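Sorting Out Screws, Plugs and Other Small Bits

Posted 11/26/20 by Afonso Mota

Most houses have a tin or a jam jar full of mixed screws, and most people tip it out on the floor every time they need one. An afternoon spent sorting will save you a good deal of that. I did mine in July and have kept it up since, more or less.

Start by tipping the lot on to an old tray with a lip. A baking tray past its best will do. Pull out anything rusty, bent or with a chewed head and put it in the scrap metal. Don't keep a screw you wouldn't want to drive in. Odd washers are worth keeping, odd wall plugs usually aren't unless you can see the size stamped on them.

Sort by type first, then by length. Wood screws, machine screws and plasterboard screws should never share a drawer. After that I go by length in millimetres, and anything over 50 goes in a separate box, as long screws jam small drawers and stop them shutting.

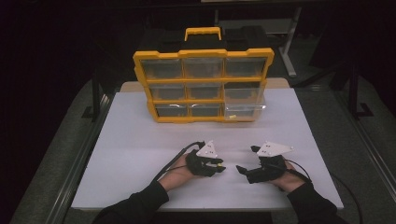 Labels matter more than the box does. Write the gauge and length, in that order, on masking tape and stick it to the front. Paper labels fall off in a cold garage. A marker straight on to plastic will come off with a little methylated spirit if you change your mind, but try it on a corner first. Leonilde Guerreiro wrote in after my last page to say she tapes one sample screw to the front of each drawer, which saves reading anything. It does use up a screw.

Keep the things you reach for most at waist height. Picture hooks, fuses, spare tap washers and felt pads for chair legs get used far more often in our house than bolts do. The heavy stuff goes at the bottom, whatever you use, and a tall unit should be fixed to the wall if there are children about.

Damp is the main enemy. Our shed at Clirkidside is bad for it, and I lost a whole box of panel pins the first winter. Save the small sachets of silica gel that come with shoes and put one in with anything made of plain steel. Swap them when you think of it. A wipe of light oil on a rag helps with pins and tacks, but keep it off anything that will go near wallpaper or bare wood.

For flat-pack leftovers, use a small freezer bag for each piece of furniture and write the name on it. Put the Allen key in the same bag. We have 6 of these now, and I have been glad of the one for the bed twice.

Rawl plugs are best kept with the drill bit that suits them. A cheap spare bit in the same drawer means you don't have to look it up.

Next time: sticking drawers, and what to do with a hinge that has pulled out of chipboard.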